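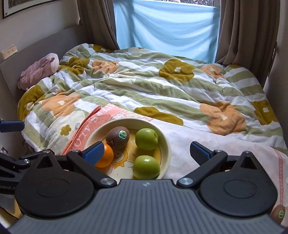 Figure 6.1 Fruit in a bowl with a cartoon character printed on the inside.

Chapter 6
Counting Fans Before There Is a Show

An animated series is usually announced long before anyone can watch it. First comes a single drawing, then a short trailer, then a longer one with the voice cast, and at last a start date. Each step is reported as news, though most of what is reported was written by the people selling the series. This chapter asks what such announcements can tell us about an audience, and the answer will often be "less than the press release claims."

Take the case of Tarigan, a fantasy comic that ran in the monthly magazine Nollus before the studio Primenar picked it up. When the first trailer came out, the licensing firm Closico put out a statement describing "huge demand" for the series. Its evidence was a survey with 2,537 replies, of which 1,737 said they were "likely" or "very likely" to watch. That sounds like a strong result until you ask who was replying. The survey was linked from the comic's own page. People who disliked the comic had little reason to be there, and people who had never heard of it had none.

A second survey went out in July through a general entertainment site. It drew 1,028 replies. Only 745 of those people answered the question on viewing plans at all, and Closico never said how they answered it. You may draw your own conclusions about why. We would only point out that a company with good numbers tends to print them.

Licensed goods raise the same trouble. A character may be put on cups, towels and lunch boxes well ahead of the first episode, and stores will call the line popular when they mean that they ordered a lot of it. Goods shipped to a store are one thing and goods carried home are another, and many trade reports mix the two freely.

Keep three terms apart as you read: reach (how many people saw an announcement), interest (how many say they care) and viewing (how many sit down and watch). Section 6.1 begins with reach, the easiest to measure and the easiest to puff up.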